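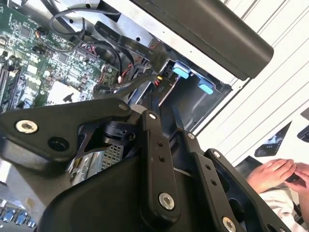
How a robot cell for computer repair is kept in order

A robot cell is a robot together with everything it needs to do one job: the table, the tools, the parts and the computer that tells it what to do. The cell on this page works on desktop computers. It is used at Ikent, a workshop where old office computers are opened, checked and fitted with working parts so they can be used again.

Imke Kettler sets up the cell. Phúc Lương looks after it and repairs it.

The parts of the cell

The arm. A robot arm is a chain of stiff pieces joined by motors. The arms at Ikent have 6 joints each. Your own arm has a shoulder, an elbow and a wrist, and the robot's joints do much the same work, except that some of them can turn much farther than yours.

The gripper. This is the hand. It has stiff black fingers made from flat plates, and the plates are held together with bolts. Plates joined this way are called a linkage. When one plate moves, it pushes or pulls the next one, and the fingers open or close.

The table. The top is made of aluminum with long slots in it. Parts can be bolted into a slot, slid along to the right place and then tightened.

The fixture. A fixture is a holder that keeps parts where the robot expects to find them. A person who drops a screw looks around and picks it up. A robot goes to the spot it was given. If the part is 2 millimeters to the side, the fingers may close on nothing.

Setting up

Setting up starts with the computer case. It is laid on its side with the panel off, so the open side faces up. Imke pushes it against two stops on the table. A stop is a small block that does not move. With the case against both stops, it sits in the same place every time. 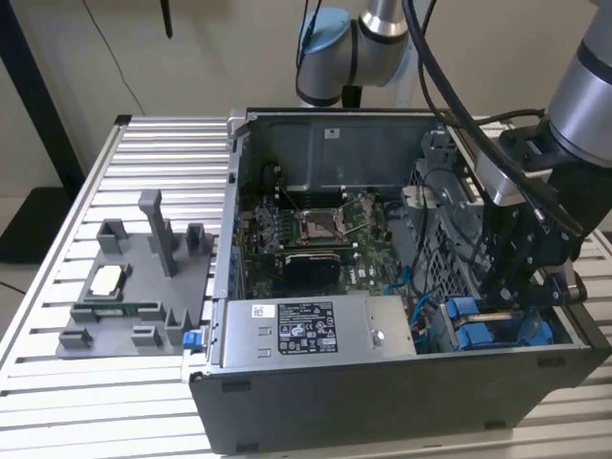 The open case on the slotted table, with the gray fixture to its left. The silver chip lies in a pocket of the fixture.

The gray fixture was made on a 3D printer. A 3D printer builds an object from thin layers of plastic. Each pocket is a little larger than the part that goes into it. If the pocket is too tight, the part sticks. If it is too loose, the part slides.

The chip is called a CPU, and it does most of the computer's thinking. It belongs in the square socket on the motherboard, the big green board inside the case. A metal bracket and a lever hold it down. The contacts in this kind of socket are very fine and bend easily, so the arm is set to its slowest speed for this job.

Next comes calibration. This means teaching the robot where things are. Imke moves the arm to a few known points on the table and saves each one. The control program, which the workshop calls Alis, uses these points to work out where everything else should be. Calibration takes 14 minutes. It is done again after anything on the table has been moved.

Looking after the gripper

A gripper opens and closes many times in a day, and each movement shakes the bolts a little. Phúc checks them every morning before the arm is switched on. He tries each bolt with a hex key, a small bent tool with six sides. A loose bolt lets the finger wobble, and the wobble is largest at the tip.

After 3000 grips the gripper is taken off and cleaned. Dust from old computers gets into the joints. It is brushed out, and the plates are wiped with a dry cloth. Oil is used only where the manual asks for it - extra oil collects more dust.

Cables are checked as well. The ones at the wrist bend whenever the arm turns. Phúc runs a finger along them and feels for cuts or flat places. A damaged cable is replaced, never taped.

When something goes wrong

If the gripper misses a part, the first thing to check is the part. Is it flat in its pocket? Then the fixture is checked, then the bolts, and then the calibration. The quick checks come first.

Before anyone repairs the arm, the power is switched off and the switch is locked.

Words to know

Calibration: teaching a machine where things are.
Fixture: a holder that keeps a part in one place.
Linkage: stiff pieces joined so that moving one moves the others.
Socket: the place a chip or plug fits into.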